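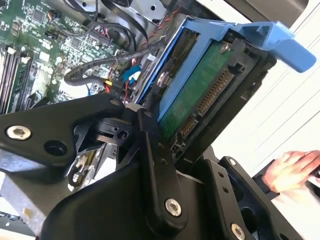 The Drive

The job was to take the hard drive out and put it back. They wanted 4000 goes at it by the end of September, and there were two of us to do them.

I had the early shift. The bus from Ovley got me in before the heating came on, and I kept my coat on until the arm had done its checks. Then I sat down at the controls, pressed the pedal to start the recording, and took hold of the blue carrier with the gripper. Up, clear of the cage, hold it, back down. Pedal. Then I scored it. A good one got a one and a bad one got a nought, and you had to say which sort of bad.

Before Dudás took me on I had spent eleven years mending computers in a shop in Lenderley. I could have a drive out of one of those cases while talking to a customer about her holiday. With the arm it took me most of a minute. I couldn't feel when the carrier caught on the side, so I had to watch for it, and by the time I saw it I had usually bent something.

The program was called Villik. It was going to learn from us. In the first week the engineer put up a chart and explained that it would copy whatever we did, including the things we didn't know we did, and that we should try to be consistent. The woman on the late shift asked what we should be consistent about. He said everything, if possible.

I didn't see much of her. We had ten minutes at the changeover, and she spent most of it adjusting the chair. She had worked in a bakery, icing, and she had never opened a computer in her life until August. She went in slower than I did and scored more ones.

I watched her recordings once when the arm was down for a new cable. Just before she lifted, she stopped. It was a very short stop. She brought the fingers up to the carrier, closed them, waited, and only then pulled. I asked her at the changeover what it was for.

"What what's for?" she said.

I told her about the stop.

"I don't do that," she said, and let the chair down two notches.
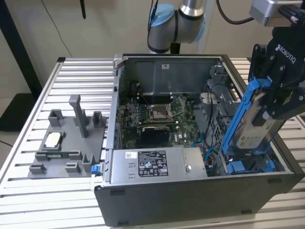

Issue 33, page 50

After that I tried it myself. I closed the fingers, counted one, and lifted. It made no difference to my scores that I could see, but it made the morning longer, and after a few days I gave it up. Then I worried that I had put a few days of something false in with the rest. I told the engineer. He said it would come out in the wash.

The hard part was the going back in. Coming out, the carrier more or less knew where to go. Going in, you had to meet the rails straight on both sides, and if one side was low it would slide most of the way and stick. In the shop I would have given it a tap with the heel of my hand. There was no way to tap with the arm. You had to bring it all the way out and start again, and I scored those as noughts, with a note that said "stuck, low on left".

She didn't score them as noughts. If she got it in on the second try, she gave it a one. We found this out near the end, when the engineer compared our sheets, and he asked us both to come in at the same time so that we could agree on it. It was the only hour we ever worked together.

"It went in," she said. "That's the job, isn't it?"

"It went in wrong first," I said.

The engineer wrote down both views. A week later he told us they were keeping hers. A drive that had stuck and been got out again was worth having, he said, and he wished there were more of them. He went back through my noughts and found 23 he could use.

We finished on a Friday. On the Monday they let Villik have the arm by itself and we were both asked to watch, on full pay, with a sandwich lunch. I stood by the wall with my hands in my pockets. The gripper came across faster than either of us would have dared and went down to the blue carrier. It closed its fingers.

Then it stopped. It was a very short stop.

I looked along at her. She was watching the gripper with her mouth a little open, and she had put out her own hand, finger and thumb together, about as high as her belt.

The drive came up. It went back down and stuck, low on the left, and came out, and went in again.

"One," she said.

The engineer asked me if I agreed, and I said yes, put it down as a one. He had it do another. I went and found my coat, as I wanted the early bus, and from the corridor I could hear the arm moving and then the gap before the lift.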